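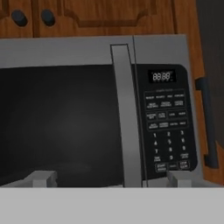
Wrist camera view at the start position, microwave door closed.

Simulated kitchen cell: gripper stops short of the microwave handle after reset

Posted by Sang Lại

Hello everybody. I take care of a simulated kitchen cell for our small team at Meddale. The arm must go to the vertical handle of the microwave, close the fingers and pull the door. In June we changed the kitchen model, and now the fingers close in the air in front of the handle. I ran 1000 episodes during the night and almost all of them fail in the same manner. The arm itself has no error and the joint values look correct to me. Also the display always shows 88:88. Is it a sign that the microwave did not load completely? I do not want to change the controller if the fault is in the scene.

Khang Quan

The display is not related to your fault. In many models 88:88 is only a texture painted on the panel, and it will stay the same if the door opens or not.

I would look first at the grasp target. When you change the kitchen, the microwave can get a new depth, but the target point is often saved as a fixed number in the task file. Please do these steps:

Stop the episode just before the fingers close.
Print the position of the handle body and the position of the point between the fingers, both in the world frame.
Compare them on the axis that goes into the cabinet.

If the difference is the same in each episode, the target is old. Take it from the handle body at every reset and do not write it by hand. After this, check also the collision shape of the handle. I had one time a handle whose collision box was much thicker than the visible bar, and the fingers were pushing on nothing.

Hasance

same problem here, I just moved the robot base closer and it was ok. did not check why

Sang Lại

Thank you Khang Quan. The difference was the same each time, so it was the old target in the task file. I read it now from the handle body at reset. Seed 1807 still fails, but there the arm touches the upper cabinet on the way, so I will open another topic for it.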